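Stargazing from the back step, my way

I let my eyes adjust for a good twenty minutes before I even look up, and I tape red cellophane over the torch (two layers, one's never enough!). My 200 mm mirror goes outside at teatime so it cools down.
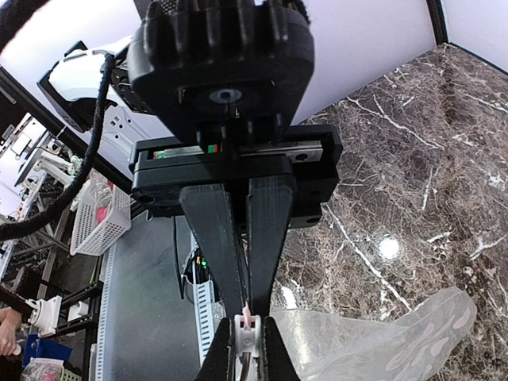
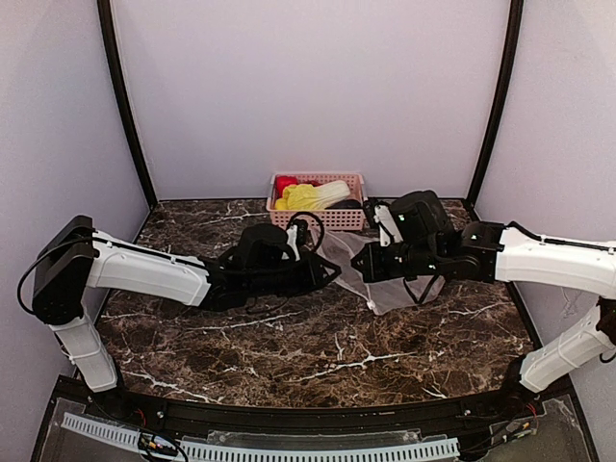
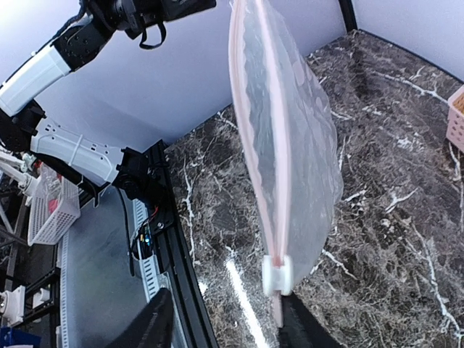
Last one: clear zip-top bag, large.

Eyepieces stay bagged until they've warmed up indoors, otherwise they mist over. Mélanie swears by a hairdryer on low for the finder, and on Wednesday I gave in and borrowed hers.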